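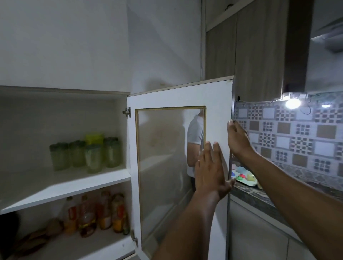 Both hands on the door: one of the recordings from our club's kitchen project.

I have now opened a kitchen cabinet 173 times for science, and I would like to speak in favour of it.

The science in question belongs to the robotics club at Ternthorpe, which I joined as a mature-age student under the impression that I would be building something with treads. The club had other ideas. This year's project is to teach a machine to do ordinary jobs in an ordinary kitchen, and before the machine can do them, somebody has to show it how. So we put cameras on our heads and went home to our cupboards.

There has been grumbling. Some of it came from parents of the younger members, who had paid a joining fee and wanted to know why their child was being asked to open a door. Some came from the members themselves. A fair whack of it came from people at the Skevorness regional meet in March, where our table had a laptop playing cupboard footage and the table beside us had a machine that threw tennis balls. You can guess which way the crowd leaned. One man watched our laptop for quite a while, in the way you watch a kettle, and asked when the robot came into it.

My argument is that the robot came into it the moment somebody had to think about a hinge.

Consider the door. I had been opening cabinet doors for several decades without forming a single opinion on the subject. Then I watched my own hands doing it on a screen and found I was running quite a complicated operation up there. The right hand had the edge, fingers curled around. The left was flat against the lower part, spread out over the glass like somebody calming a horse. I couldn't have told you I used two hands. If you'd asked me to write instructions for a machine, I would have written "open door", felt pleased with myself and gone to lunch.

Glass makes it worse, or better, depending on whether you're the one writing the software. A pane of glass shows you what's behind it and also what's in front of it. In my footage there's a person in a grey T-shirt hanging about in the cabinet door with no head. I know that's a reflection. I have known it since I was very small and have never been thanked for it. The machine has no such upbringing, and one of our first-years lost most of an evening arguing, quite correctly, that we had no business labelling that shirt as an obstacle. She'd come in wanting to design a gripper. She left with a better question about seeing than I'd managed in two terms.

The glass also shows smudges, and a brownish stain I've no wish to discuss.

Then there's what lives inside. Green-tinted jars with green lids sit on the upper shelf, close enough together that one is partly behind another. Bottles stand along the lower one. Any person who cooks can reach in there with their mind on something else and come out with the oil. Try explaining how. Which edge do you go past? How much room does your wrist want? What do you do about the jar at the back, which exists even though it stands behind its neighbour? We spent a whole club night on that last one and the biscuits ran out before the question did.

The case against us deserves a fair run, and it goes like this. Young people join a robotics club to make robots. They learn by soldering, by stripping a gearbox, by setting off the smoke alarm in the Nowakowski building and standing in the car park in their socks. Collecting footage is clerical work, and if you call clerical work education you can get children to do an awful lot of it for nothing. I think that last bit is a serious charge. Our target for the year is 2,000 clips, and there's a point somewhere before 2,000 when a student has learned everything a cupboard has to teach and is merely being used as a tripod.

So I'd put a limit on it. Let each member record their own kitchen for a few weeks, then make them sit down and label somebody else's. The labelling is where the fun is, and yes, I heard myself. You discover that other households keep things in lunatic places. You discover that the word "shelf" has been covering for at least three different ideas. You find that your clubmate reaches across himself for everything, and that he will deny it with the evidence playing in front of him. After that, give them back the soldering irons.

What I'd resist is dropping it, which was floated after Skevorness by those who had been standing too near the tennis balls. The throwing machine was terrific. It threw balls beautifully from one marked square on the floor to another, and when a toddler moved the bucket it went on throwing them beautifully at the place where the bucket had been. Its builders were good sports about this. They'd spent 193 hours on the arm, by their own sign, and I'd guess a fair bit less on the bucket.

Our own arm, a second-hand thing we call Ilovard after a sticker that was on it when it arrived, has so far opened the practice door on the workbench 2 times. The second time it also took off the handle. The students cheered both times, louder for the handle, and then went straight back to the footage to see what the hand had been doing that the arm wasn't. I've sat through plenty of lectures that never got a room to do that.

I'm down for another batch of clips tonight. I'm told my fridge is next, and I've been asked to open it the way I normally would, an instruction I can no longer follow.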